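Workshop Tips: Bench Rules for Small Two-Arm Robot Cells

Yasuo Wada
Last revised August 2019

These tips cover tabletop arms used for light handling work: cans, bowls, hand tools, kitchen goods. They assume a low-power arm on a framed table in a shared shop. They do not replace the risk assessment for your own machine, and they do not apply to floor-mounted industrial arms, which need fixed guarding and a different page.

Where a rule here conflicts with the manual that came with the arm, follow the manual.

1. The table

Use a flat top that does not move when a person leans on it. Solid wood is acceptable. It takes clamps well, it can be sanded, and a dropped can dents the wood before it dents a finger mount. Check the seams between boards once a month with a straightedge. A raised seam will catch the base of a can when it is slid, and the operator will blame the gripper.

Fit a rail on every side where a round object could roll off. The rail should be low enough that the arm clears it at its normal travel height and high enough to stop a can lying on its side. A standard slotted extrusion does both jobs and gives a place to bolt cameras.

Do not oil or wax the top. A waxed top changes how objects slide, and settings found in January will be wrong in spring.

2. Laying out the objects

Put out only what the task calls for. Anything that is not part of the task goes on a shelf outside the reach of both arms.

Stand cans upright with the lid up. Leave at least 34 mm between objects that will be gripped from the side. Objects that will be gripped from above can stand closer, since the fingers come down over the rim. Paper labels should be dry and fully glued. A loose label edge folds under the finger and the can turns in the grip.

Full cans and empty cans behave differently. Decide which you are using and mark the box. Mixing the two in one session makes the grip settings meaningless.

Tools with cutting faces need their own rule. A box grater should be placed with its handle up and reachable, and no person should take it from between the fingers while the motors are on. Stop first, then take it by the handle. The same applies to peelers, knives and can openers. 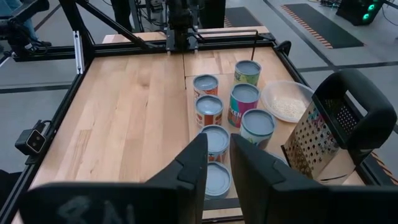

Bowls should be light plastic or metal. No glass and no ceramic inside the rails. If food or a food substitute is used, keep the quantity small and change it at the end of each session. Crumbs work into the finger joints and into the slots of the rail, where a vacuum with a narrow nozzle is the only thing that removes them. Do not use compressed air. It drives fine particles into the bearings.

3. Fingers and grip

Inspect finger tips before the first run of the day. Look for cracks at the steps in the finger and at the screw holes. Printed fingers should be replaced as a pair. A new finger facing a worn one closes off center.

Write the side (left or right) on the mount with a paint marker. Pencil and ordinary felt pen rub off in a week.

Set the grip force with the softest object on the table, then test it on the heaviest. If one setting will not serve both, split the task. Our own log sheet calls for new finger pads every 1,000 grips or at the first visible tear, whichever comes first. Yurii Polishchuk at Mykhailiuk keeps his to a shorter interval for metal objects, and I have no argument with that. Pick an interval and write it on the sheet.

4. Two arms over one table

Name each arm and use the name out loud. "Left" and "right" change meaning when the speaker walks around the table.

Only one arm enters the shared middle zone unless the task is a handover. For a handover, the receiving arm closes fully and holds for a full second before the giving arm opens. The giving arm then leaves straight up, never sideways.

Park both arms over the table, low, with fingers closed, before cutting power. Many small arms have no brakes and will drop when the motors release. Support the arm by hand if it must be powered down in a raised position, and keep fingers out of the elbow joint.

5. People and floor

Mark the reach of the arms on the floor with tape. Measure it with the arm fully extended and the gripper open, then add 170 mm. Striped hazard tape is best at mat edges, where a toe can catch. Replace tape when a corner lifts.

People may stand near the table during a run if all of the following are true:
- the operator knows they are there
- their hands are outside the rails
- the stop button is within the operator's reach
- long hair, cords and loose sleeves are tied back

An operator using a hand controller should be able to see both grippers directly. Watching one of them on a screen is not enough. If a post or an arm link blocks the view, the operator moves.

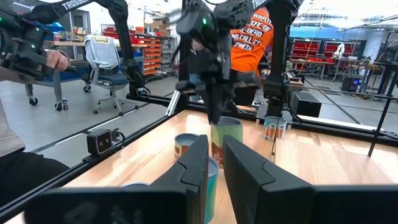

Chairs go back to the bench before a run starts. A chair on casters drifts, and the person backing away from the table finds it with the back of the knee. Computers that sit on the floor should be placed where no one has to step over their cables to reach the stop button.

6. Cables

Leave enough slack for the full travel of each joint and no more. Move the arm slowly by hand through its range with power off and watch each loop. A loop that touches the table will sooner or later pick up a can.

Camera cables should be tied to the rail within a hand's width of the camera. The connector must never carry the weight of the cable. Use hook-and-loop ties. Plastic zip ties get cut off with side cutters, and the side cutters get the cable too.

7. Start and finish checks

Start:
- rails tight, table does not rock
- finger tips checked
- objects set out per the task sheet
- stop button pressed once and confirmed working
- floor clear inside the tape

Finish:
- arms parked, power off
- sharp tools removed first, then cans and bowls
- top wiped with a damp cloth and dried
- faults written down, including ones that cleared by themselves

The combined check takes a trained person less time than refitting a finger. Culletti prints theirs on a card tied to the frame. Lundora uses a clipboard. Either is fine as long as the sheet is filled in at the table.

8. Storage

Keep cans in a closed bin, lids up, one layer. Discard any can with a dented rim. Keep spare fingers flat in a bag with the print date. We throw out unused printed fingers after 27 months.

Corrections to this page can be left in the Butus shop book, under Bench Rules.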